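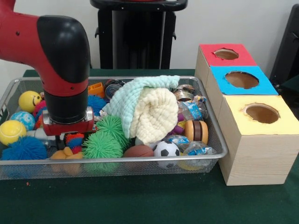
Product Review: Kuhlmann Folding Activity Table
Equipment Lending Service, Inik Family Resource Center
Reviewed by Gertraud Nägeli
February 12, 2020

The Center was asked to assess the Kuhlmann Folding Activity Table for use in its playrooms and for loan to member households. Two tables were purchased at the regular price and placed in daily use at the Plultametti Street branch. The manufacturer had no part in the review.

Assembly

The table arrives flat in a single carton. The legs are already attached, and the only work required is to fit the rubber feet and tighten the hinge bolts with the wrench supplied. The printed instructions are clear except for step 4, where the drawing shows the bolt entering from the wrong side. Staff should follow the text and disregard the drawing.

Stability

With all legs locked, the table stands firm on vinyl and on low carpet. On the older floor in the east room it rocked slightly until one foot was adjusted. The stated load limit is 200 pounds. We did not test to that figure, but the top showed no bowing under a full set of wooden blocks and two boxes of picture books.

The leg locks are the strongest feature of the design. They close with a distinct click and require an adult grip to release. Maximiliano Pereyra, who supervises the afternoon sessions, reported no accidental releases during the review period.

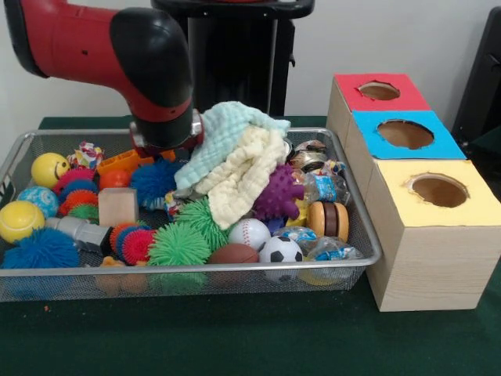

Surface and Cleaning

The top has a smooth coating that wipes clean with mild soap and water. Washable marker came off at once. Crayon needed a second pass, and a spill of red poster paint left overnight has left a faint stain near one corner. Modeling clay tends to collect in the groove between the top and the edge band, and a soft brush is needed to remove it. Branches that use clay often may prefer to cover the table.

Storage and Transport

Folded, the table is narrow enough to stand behind a door. It has a carrying handle on one long side - a useful addition, although the handle is thin and becomes uncomfortable over any distance. Members collecting a table by car should note that it measures 92 centimeters at its longest when folded and did not fit across the back seat of a small hatchback.

Comparison

The Flutia table now in our lending stock is lighter and easier to carry. Its locks are weaker, however, and several have been returned for repair. The Kuhlmann costs more and is the better choice for group rooms. For short home loans, the Flutia remains acceptable.

Recommendation

Approved for purchase for all branch playrooms. Approved for household loan on request, with the carrying handle to be checked at each return. The condition of the hinges will be reviewed again in May.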